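News > Around Town > Brusa Hall

Brusa Hall gets its snack table back

I stopped by Brusa Hall a little after eight last night, partly for the board games and partly (okay, mostly) to find out what had happened with the snack table. If you missed the whole saga, the hall's side room lost its evening snacks back in February when the old fridge quit, and since then anybody who got hungry halfway through a long game had to walk over to the gas station on Hirano Street. In the rain, more than once, in my case.

Well, it's back! Rongrong Cai, who runs the game nights, got the go-ahead this month to spend $600 on a small fridge and a starter supply of drinks and chips. The prices are taped up by the light switch and everything goes on the honor system, with a slot in the old ticket box for your money. Rongrong told me she'd wanted to keep it simple. "Cold drinks, salty stuff, done," she said, and then went back to explaining the rules of something with far too many cards in it.

I know it's only snacks, but I really think people stay longer when they have something to munch on. Last winter half the room would drift out by nine. Last night I looked up from my game and it was almost eleven, and Tsutomu Sugiyama was still trying to talk me into one more round (I said yes, I lost, I'm not discussing it). 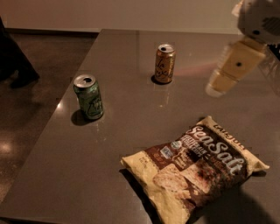 Sparkling water has been the big winner so far, which surprised me a little. I'd have bet on cola. Jean MacAulay does the shopping and she says the soda hardly moves, while the fizzy water needs restocking all the time. She's also a firm believer in multigrain chips, and there was some good-natured grumbling about that from the barbecue crowd. I was ready to grumble along with them, but then I had a handful, and another handful, and I'd like to stay out of it now. Sea salt is fine with me.

There are a couple of house rules, and they're the sort you'd expect. Cans go in the blue bin by the side door, and please empty them first, as the bin leaked all over the mat the first week. Chips stay off the game tables, particularly anything with a cloth board. Melquiades Palacios had a 1000-piece puzzle laid out in the back corner and he was guarding it like a hawk, so keep your greasy fingers over on the snack side if you know what's good for you.

The ticket box brought in $184 in its first two weeks, and Rongrong says that covers the next shopping trip with a bit left over. If it keeps up she'd like to add some fruit, and maybe tea for the afternoon group. Uchenna Lawal, who hosts the afternoons, has already offered her own kettle, so I'd call that one a pretty safe bet. She'd like suggestions for the tea, too, and there's a sheet for that on the corkboard. Somebody has already written "hot chocolate" on it three times in the same handwriting.

Game night starts at seven, and the side room stays open until eleven. You don't have to bring a game or know how to play anything, and there's usually a table glad to have one more. Bring small bills if you can. The ticket box doesn't make change, and I ended up paying five dollars for a can of water and feeling very generous about it.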